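**April, notebook, gallery visit writeup (still life rooms, Kullier)**

Writing this up before the good intentions wear off. Went to see the Peixoto hang at the Kullier because everyone in the workshop keeps saying we should steal their lighting for our own spring display. I am not convinced.

Train to Bitdale, then the 31 bus up the hill. Bus fine. The museum's own page says it is a short walk from the station. It is a short walk if you enjoy a dual carriageway. Got in at 10.20, left a bit after one.

There are 105 works on the list they hand you at the desk. I gave up ticking them off in the third room. The early rooms are hung far too close, frame against frame, and the labels sit at knee height. Bent double to read the date on a small panel of lemons and it turned out to be "undated".

The fruit room is what people rave about. Wall text claims the painter "captures the very bloom on the skin". Maybe. From two metres the grapes looked waxy to me, little white dabs for highlights, all in the same place on every grape. I suspect he never had real ones in front of him by the end of the week. 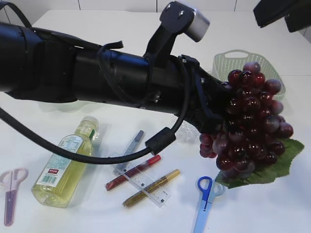
*Artificial grapes, burgundy going to purplish red. Note the highlights.*

Lighting notes, for whoever does our rig:

- Spots are warm and set steep. Glare on anything varnished, worst on the big canvas by the door.
- Room 4 is lit from one side only. Looks good in photographs, dreadful if you're standing there with a coat over your arm throwing a shadow on the picture.
- No daylight anywhere. The blinds were down and an attendant told me they stay down.
- Benches: two, both facing the wrong wall.

My view is still that we should keep ours flat and bright and put up with it being dull. Happy to be argued with, but please go and look first, and not just at their website.

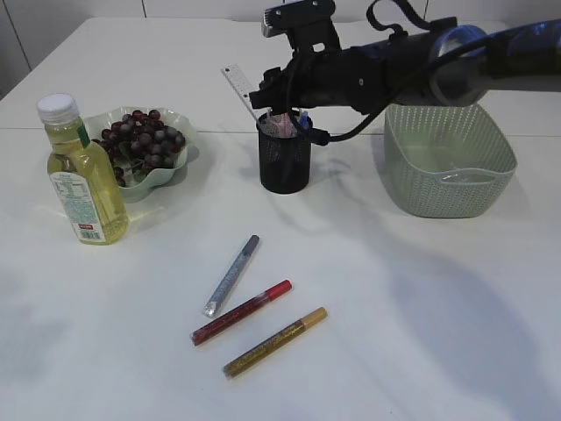

The glass pictures are the part I'd go back for, in the last room, which most people seemed to skip for the café. Flasks, carafes, one cruet with a chipped lip, painted so thinly you can see the weave of the canvas through them. The wall text goes on about "transparency" without once mentioning that what's inside the vessel does half the work. A clear bottle of pale yellow liquid under even light, white top behind it, gives you most of his problem straight away: you have to decide how much the yellow is allowed to do before the bottle stops looking clear. He cheats by putting dark cloth behind nearly all of his. A printed label round the lower half would have spoiled the trick, and I noticed that none of his bottles has one.

Catalogue is by Skavano and costs 20, plus the colours are off. The reds have gone brown. Didn't buy it. The postcards are better printed than the book, so I got 8 of those and pinned them over the sink. Help yourselves but put them back.

Café: soup all right, bread stale, queue slow.

To check: whether the lemons panel is the one that was cleaned a few years ago. The varnish looked new and the desk couldn't tell me. Also ask if they lend their label stands, though at that height I don't know why we'd want them.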